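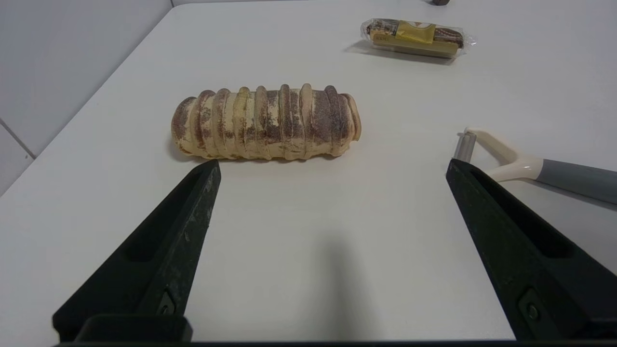
Brelerwood Baking Club

Ask Paora Henare about ridged loaves and you won't get away quickly. "I love the ribs!" he says. "You can pull one off, butter it and go back for the next – and I always do."

Paora has been coming to the club for 3 years and bakes most Tuesday evenings. His dough is a plain milk one, rolled into small pieces and set side by side in the tin so they press together as they rise. The crust should stay pale, he says, with a bit of orange-tan where the heat catches it.

And the dusting? "Tops only, and heavier in the middle. I use cinnamon with a spoonful of cocoa."

Lachlan Harawira, who shares his oven slot, is trying a cheese version in August. Paora can't wait to taste it.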